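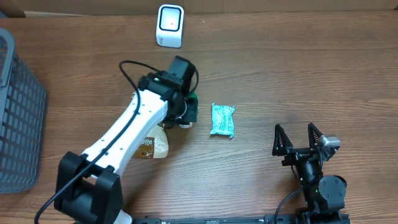
Fedholm Hard Furniture Wax, 311 g tin

Colour: clear
Covers: two dining tables, or one if you're generous
Made in Cullbridge

Fedholm is a paste wax for indoor furniture that has already been finished. It won't fix a ring left by a hot mug and it won't turn your nan's sideboard into an heirloom. It will give a tired top a low sheen and make crumbs easier to sweep onto the floor, where the dog can deal with them.

Rub on a thin coat with a cotton rag. Thinner than that. Leave it 40 minutes, have a cuppa at some other table, then buff until your arm complains.

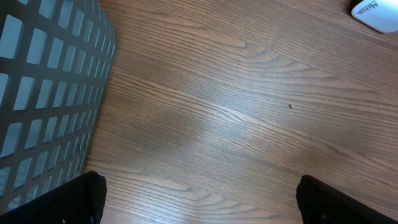 Wax goes on with the grain, and most of the grumpy emails we get come from people who went round in circles. On a top with long curving streaks and arching swirls, pick the general direction and stick to it. Check your work from a low angle. Pale glare across the middle will flatten the colour and hide every smear you've left there, so move your head before you congratulate yourself.

Not for benchtops, cutting boards or floors. Especially not floors.

Reviews

"Smells like a church hall, in a good way. Lid is a mongrel to open." Lempi Heiskanen

"Used far too much, as warned. Two days of buffing. Looks great." Trilok Agarwal

Lid tip: a 2 dollar coin under the rim, then twist. Spare buffing cloths are sold separately, or you could sacrifice a T-shirt.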